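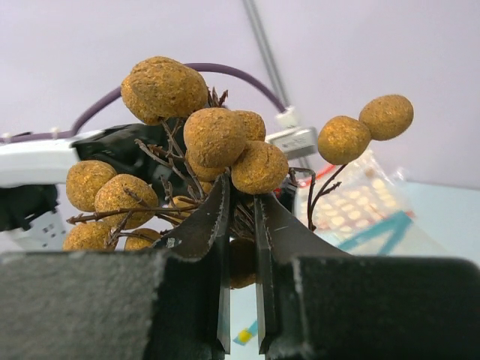
Kovstead Adds Decorative Berry Stems to Fall Home Range

BRUTOSHOLM, September 3, 2026. Wistimport announced today that its Kovstead line of artificial stems will include berry bunches in ochre gold, with a rough, grainy finish and thin brown twigs. The bunches are intended for vases, wreaths and table settings.

The stems will go on sale in October at 86 stores and will be supplied in cartons of 40. Hijazi, the company's distribution partner, will handle deliveries to independent florists and gift shops. 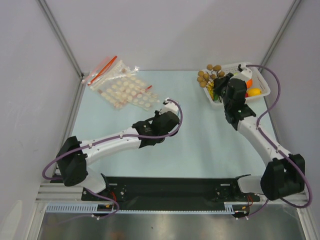 Light blue work table with a white plastic basket.

Retailers may request samples and a price list from the Wistimport trade office in Brutosholm. Orders for the first shipment close before the end of the month.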